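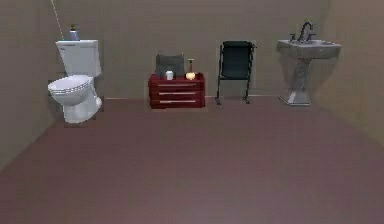 **Dual-flush valves: change to the replacement schedule**

From 17 March 2025 the maintenance team at Ukerora House will replace dual-flush valve seals on a fixed schedule. Until now seals were changed only when a tenant reported a running cistern. Fatemeh Mirzaei reviewed the repair log for the two north blocks and found 83 reports of continuous flow into the pan, most of them traced to a hardened seal or to limescale under the seat of the valve.

A slow leak of this kind makes little noise and is easily missed. On the test rig it passed 300 litres a day at mains pressure. With the fill valve also worn, the figure rose to 600 litres.

The new seals are silicone and fit the existing Rodex valve body. The cistern does not need to come off the wall or the pan. The work takes 10 minutes per flat: isolate the supply, flush, turn the valve body a quarter turn anticlockwise, lift it out, clean the seat, fit the seal and refit. Water to the basin stays on throughout.

Tenants who want to check their own cistern can dry the back of the pan with paper after the last flush at night and lay a fresh sheet against it. If the sheet is wet in the morning, report it to Esmaeil Ansari at the repairs desk, quoting the flat number and the type of flush button.

Older lever-handle cisterns are not covered by this round. They will be surveyed in November.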